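Chapter 7
Teaching by Demonstration: Hand Guiding and Teleoperation
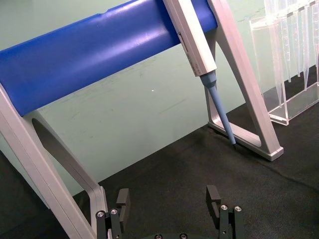

A task that takes a technician four seconds to perform may take a programmer several days to write down. Picking up a pipette is a fair case. The approach direction, the height of the fingers above the bench, the moment of closing and the path back out all have to be specified, and each depends on where the stand happens to be. Demonstration replaces most of this specification with recorded motion.

Two methods are treated in this chapter. In hand guiding, also called kinesthetic teaching, the operator holds the arm and moves it through the task while the joint positions are logged. In teleoperation, the operator moves a separate input device and the arm follows. Hand guiding needs no extra hardware and lets the operator feel contact directly, but the operator's hands and forearms often enter the camera view. Teleoperation keeps the view clear, at the cost of delay and, in most systems, a weaker sense of force.

The worked data come from the Derkdale bench study of Jardine and Potgieter, in which 1351 demonstrations were recorded by hand guiding and 1827 by teleoperation. Of the combined set, 119 were rejected before training, most of them for dropped camera images or a late gripper signal. Section 7.4 returns to the rejection rules.

The reader should be familiar with joint and tool coordinates (Chapter 3) and with wrist camera calibration (Chapter 5). Throughout, q denotes the vector of joint positions and g the gripper opening, where g = 0 means fully closed.

7.1 What a Demonstration Contains

A demonstration is a time-ordered list of observations and actions. The observation at step t consists of the wrist camera image, q and g. The action is the commanded change in tool pose together with the commanded value of g at step t + 1.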